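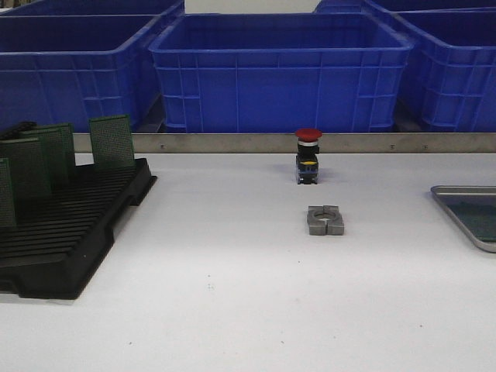

Bench 2 at the Cillier open day: red stop switch, gray split collar, blue crates along the back.

Quick writeup before I forget it all. Went to the open day at Cillier on Tue 14 September, the Nostholm building, got there late thanks to the parking. Doors at ten, I missed the welcome talk completely. Coffee was fine. No donuts left.

They do control panels and small switch boxes, mostly for pumps and conveyors. Lachlan Baxter took our group round, fast walker, hard to hear at the back. Started in goods in. Shelves, labels, a lot of cardboard. Then the parts store, then the benches, and the benches were what I came for.

White tops. I want white tops. Mine at home is dark green and I lose every screw that lands on it. On theirs you can spot the tiniest dark speck from where you're standing. Baxter says they went white in April and the people who grumbled have quit grumbling. Brushed metal strip along the back edge, low, just a few small screws in the face of it. Then the blue crates behind, the ribbed kind, same blue all over the building. Only small bits out on the top when we came by.

Black rack on the left is for circuit boards. All ridges, boards stand up on edge in the slots so they don't rub. Asked what one costs and got a shrug. Will look it up.

The stop switch is the classic one, red mushroom cap, silver collar, black body with a little yellow and blue label on the contact block. They passed a loose one round the group and everybody hit it, obviously. Nice solid clunk. You twist to release. Baxter's point was that the contact blocks get mixed up more than any other part in the store, normally open versus normally closed, so they get checked twice before anything is wired. Wrote that down.

Gray collar: square, chunky, round hole through the middle, slot cut in from one edge so it can close up on whatever you put through it. I asked if they make them in house. They don't, they come from Cortés. Somebody wanted to know what it's rated for and Baxter read 610 off the sheet but I didn't catch the units, sorry.

Other numbers I did get. 1,267 boxes shipped last year. 800 different part numbers in the store, which sounded low to me but he said they threw out a lot of old stock when they moved in.

After that the test area, only throug the window. Then paint, smelly, short stop. Skipped the packing demo becuase the line was out the door, went and bothered the guy on the Notiston table instead. They supply the cable glands. Got a free sample bag and a pen that doesn't write.

Would I go again, yes. Go early, wear real shoes, they turned two people away from the shop floor for sandals. Parking is behind the building, not in front, ignore the sign. Next one is in April, no day set yet. Will post the crate supplier if Baxter emails me back.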